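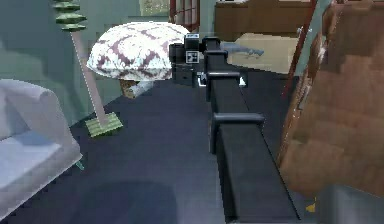

Is the hearing-aid loan program at Drekstead doing what it was funded to do?
Partly, and less than the June summary suggested. Loans are up, but we can't yet show that people are wearing the aids once they get them home.

Progress report, second period, to the Wallin Fund

Your letter asked for outcomes before activities, so the outcomes come first, thin as they are.

The program has made 545 loans since it opened. That figure was the headline of the last report and I would now treat it with caution. It counts loans, and a person who borrows, returns and borrows again appears twice. The booking software (Gomix) doesn't separate the two without someone going through the records by hand. We have done that for a sample of 100 loans, and 15 of them were repeats. I would not stretch that over the whole lot, as the sample came from one clinic and all of it from winter.

Wearing time is the measure everyone cares about. The aids supplied by Trorkard log their own hours, but the log can only be read when the aid comes back to the counter, and the people who stop wearing them are slow to bring them back. Any average we gave you would flatter us. The follow-up phone call was meant to fill the gap. Asking people with poor hearing to answer questions over the phone was never a strong idea, and the completed calls mostly turn out to be with a husband, wife or daughter. We have moved to a mailed card with large print. Returns so far are too few to report.

Spending

Equipment is under budget. Batteries and ear moulds are over, and will stay over. The original application costed moulds as a one-time purchase, which was wrong -- they get lost, they crack, and children's ears grow. We ask to move part of the equipment line across to cover them. No new money is requested.

Travel to the outlying towns has used 80 per cent of its allowance with four months left. We have cut the visits to every second month until we hear from you.

What was promised and hasn't happened

The evening clinic. We advertised it from 5:30 p.m. and it ran three times to a nearly empty waiting room. Better signage was suggested. I doubt signage is the problem. Most of our borrowers are retired and don't like driving home in the dark.

The training module for care-home staff is written but untested. Two homes have agreed to try it in August. One has since changed managers, so call it one and a half.

Next period

Hand-check the remaining loan records, finish the card survey, and decide whether the evening clinic is dropped or moved to Saturday -- we lean towards dropping it. Corrected loan figures will come with the next report, and they will be lower.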